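# Braço robótico da Wovham passou no simulador e chumbou à primeira garrafa
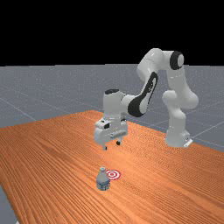
A Wovham suspendeu em setembro os ensaios do seu braço manipulador no armazém de Korkport, depois de o software ter dado por concluída uma tarefa que não tinha sequer começado. A tarefa consistia em pegar numa garrafa de água e pousá-la em cima de um alvo vermelho e branco. O sistema registou sucesso em 232 tentativas seguidas. A garrafa ficou onde estava em todas elas.

O problema, segundo a nota técnica que a empresa fez circular entre os clientes, está na maneira como o programa avalia o próprio trabalho. O módulo de verificação, fornecido pela Bikeck, media a distância entre a garrafa e o alvo e aceitava como boa qualquer posição dentro de uma margem de tolerância. A margem era generosa. Quando a garrafa partia de muito perto do alvo, o braço concluía que já lá estava e passava ao ensaio seguinte com uma confiança que alguns colegas humanos invejariam.

Na simulação, a taxa de sucesso parecia excelente: 2.409 ensaios aprovados, número que chegou a figurar numa apresentação comercial, em letras grandes. Uma revisão posterior retirou 1.305 dessa lista. A apresentação foi entretanto recolhida "para atualização gráfica".

A falha tinha também um lado menos cómico. Ao dar a tarefa por terminada, o controlador levantava o bloqueio de segurança da célula e acendia a luz verde, mesmo com o braço suspenso sobre a mesa e pronto a receber nova ordem. Em Korkport, a luz verde significa que se pode entrar. A Wovham diz que não houve feridos e que a barreira física passou a depender de um interruptor próprio, sem pedir opinião ao software.

A Wibisono, que tinha encomendado 7 unidades para uma linha de embalagem, adiou a entrega e pediu para assistir aos próximos testes com garrafas colocadas noutros sítios da mesa. A Bikeck já distribuiu uma correção: o programa tem agora de confirmar que a pinça fechou, que o objeto se deslocou e que ficou pousado no centro do alvo, por esta ordem.

Os ensaios recomeçam em simulação. O regresso ao armazém ainda não tem data, e a luz verde da célula foi desligada até lá.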